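Madik opens sample room July 2

FOR RELEASE 06/02/2026 — Madik will open a sample room at its Lanine store next month. 296 finishes, all out to handle. Free entry, no appointment neded.

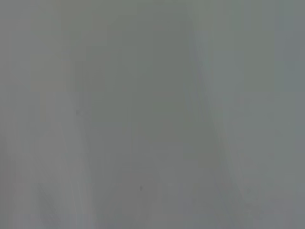
Soft gray-green, close up. Photo: Madik

"People want to hold a color up before they buy," said Fiona Jardine, store manager. "So come hold it up."

First 100 visitors get a swatch card. Parking in back — use the Plernent Street gate.

Press contact: Rizwan Liyanage, ext 51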